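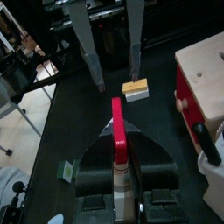 Call for testers: Merow gripper kit, second round

Doltus is looking for small workshops, school labs and careful hobby users to test the Merow gripper kit before it goes on sale in December. We are a small company and we make only this one product for now, so the opinion of people outside our office is very important to us.

What the test is

You receive one kit on loan, with the printed manual and the Caron control program. During the test period you use it for table tasks: picking up small blocks, putting one block on top of another, pulling a knob, moving light things by their handle. We ask for a minimum of 2 hours of work in each week. After each session you fill in a short form and send us the log file.

In the first round the testers sent us 1,236 forms, and we have read all of them. Many people wrote that the chapter about first setup was difficult to follow. We wrote it again from the beginning, and we would like to know if it is better now.

Whom we look for

You should already have a robot arm that can carry the kit, and a stable table where the setup can stay for the whole test. You do not need to be an engineer. You should be able to use simple hand tools, install a program on a computer, and explain in English what went wrong when something went wrong. Complaints are welcome, please only make them exact: which object, which command, what the fingers did.

People under 18 can take part together with a teacher or a parent who signs the loan agreement.

What you get

Each tester who finishes the full period receives 3,000 points for our Clasus parts shop. The points can be used for spare fingers, pads, cables or toward a kit of your own. We pay the shipping in both directions. Normal wear of the pads is expected and you will not be charged for it.

How to apply

Write to Volodymyr Pavliuk through the contact form on our site and choose "Merow test" as the subject. Please tell us which arm you have, what kind of objects you want to work with, and in which country you are. One photo of your table is helpful. Applications are open until 28th October. We answer everybody, also those whom we cannot take this time.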